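The Slow Arrival of the Second-Hand Robot 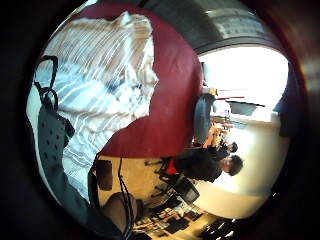 A market without a showroom

When people imagine factory automation, they usually imagine new machines in a new hall, with the protective film still on the control panel. In the smaller workshops I have visited for this magazine, the picture is different. The robot arm is often older than the apprentice who operates it. It was bought from a dealer, or from a plant that closed a line, and it came on a pallet with a box of cables and an incomplete manual.

I wanted to understand how such a purchase is made, and whether it is wise. For this I travelled to Stidstead, where the packaging firm Brivcombe has its works, and afterwards to the dealer Clanwood, which sells used arms from a former bus depot.

What Brivcombe bought

Brivcombe makes cardboard inserts and trays for companies that send glass by post. The firm has 65 employees and works in two shifts. For many years the finished trays were stacked by hand at the end of the line, and it was difficult to keep people in this job, especially in September, when the orders for the winter season arrive all together.

The firm first asked for a price on a new palletising cell. The offer was correct, they told me, but the waiting time was long and the sum was more than the bank wished to discuss. So they bought two used arms of the same model. One of them stacks the trays. The other stands beside the maintenance office under a sheet and gives its parts to the first when they are needed.

I found this arrangement a little sad at first, but the maintenance team spoke of it with real affection. A motor was exchanged in one afternoon. With an ordered part, they would have waited for weeks and paid people overtime to stack.

The question of hours

Every seller of used robots will show you the hour counter. It is less useful than it seems. An arm which has carried light parts slowly for many years may be in better condition than one which has done spot welding for a short time. At Clanwood they therefore ask for the history of the work before they ask for the hours, and if the history can't be given, they offer a lower price to the former owner.

The inspection itself takes most of a day. The grease of each joint is sampled, and metal in the grease is a bad sign. The play in the wrist is measured with a dial gauge. Then the arm repeats a long movement with a weight on its flange while a technician listens to it. I was surprised how much of the judgement is still made by ear. I stood beside the cell and heard only a pleasant hum, where the technician had already noted that axis 4 was tired.

The controller is the weak point

Mechanical parts can be repaired almost without limit. The electronics are another matter. An old controller may need a memory card that is no longer made, or a teach pendant whose cable has been bent too many times. Brivcombe keeps a copy of every program in two different buildings, after a battery failed during a holiday and the arm forgot its own zero position.

There is also the matter of safety. A used arm may be sound, but the cell around it is a new installation in the eyes of the law, and the buyer must have it assessed like any other. Fences, light curtains and emergency stops have to be suitable for the present task and not for the former one. Several buyers told me that this part of the budget was the one they had calculated badly.

Who does the programming?

Many small firms have no engineer of their own for this work. Brivcombe hired Mac Suibhne, an integrator that began with milking equipment and moved into general handling. They wrote the first stacking pattern and then insisted that two operators should sit with them and write the second. Today the operators change the patterns themselves when a new tray size comes in. They are paid a higher rate for it, which the firm introduced after some discussion with the shop floor.

I asked the operators if they would prefer a new machine. One of them wanted a lighter pendant, because the old one is heavy on the wrist after an hour of teaching. The other wanted a better chair.

Brivcombe is now looking for a third arm of the same model, and Clanwood has put the firm on its waiting list.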